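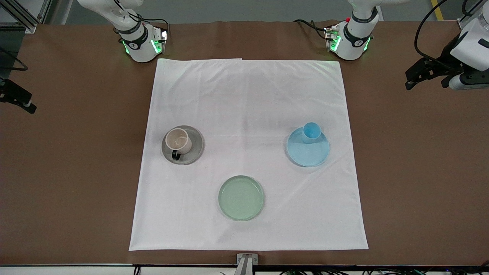

The former Dulier dining room on Holovko Street has a new tenant, and the change-of-use application is posted on the door. The applicant is listed as Khrystyna Derkach, doing business as Trerby. The application covers 1,956 square feet on the ground floor, including the narrow storeroom that Dulier rented separately, and asks for 60 seats. The menu attached to it is one page, mostly lunch, with coffee service at the table until close. I would expect linen to stay, given the laundry line item in the operating plan. A white cloth on a brown table, with a mug on a gray saucer, is a fair summary of how Dulier set up for its afternoon trade, and the application describes something close to it.

Some background for readers who moved to Felelville recently. Dulier closed in April. The lease had two years left on it, and the landlord, Zakhar Zhuravel, told me then that he would not split the space. He has kept to that. Two earlier parties looked at it and wanted only the front half.

The open items are mechanical. The kitchen exhaust was approved under the old code for a limited cooking line, with no fryer and no charbroiler. Trerby's equipment list shows a six-burner range, a convection oven and a flat griddle. The griddle is the question. If the city treats it as a new grease-producing appliance, the hood has to be brought up to the current standard, and the duct run goes through an apartment closet on the second floor. Dulier avoided this by never replacing its original range.

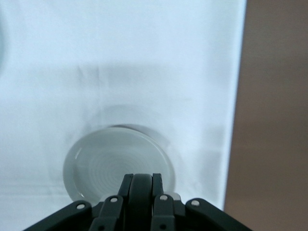 The second item is the grease trap. The existing unit is undersized for 60 seats by the city's table, but it would pass at 45. Oksana Hordiienko, who drew the plans, has shown both layouts. The smaller one drops the row of two-tops along the east wall and widens the aisle to the restrooms. She said the owner would open with the smaller layout if the trap became the only thing holding up the permit.

Parking is not an issue. The building is inside the exempt district, and the loading zone on the alley side carries over with the address.

The liquor application is separate and has not been filed. The county site still shows Dulier's license as surrendered. Mitali Chowdhury, who runs the bakery two doors down, said she was asked for a quote on rolls and a daily sandwich loaf, so someone is at least planning quantities.

Plan review is the next step. The file number ends in 819 if you want to look it up at the permit counter; the online search does not find it by address, only by number. I have asked for the hood drawings and will post the duct section when I get it. The paper on the windows is still the old paper.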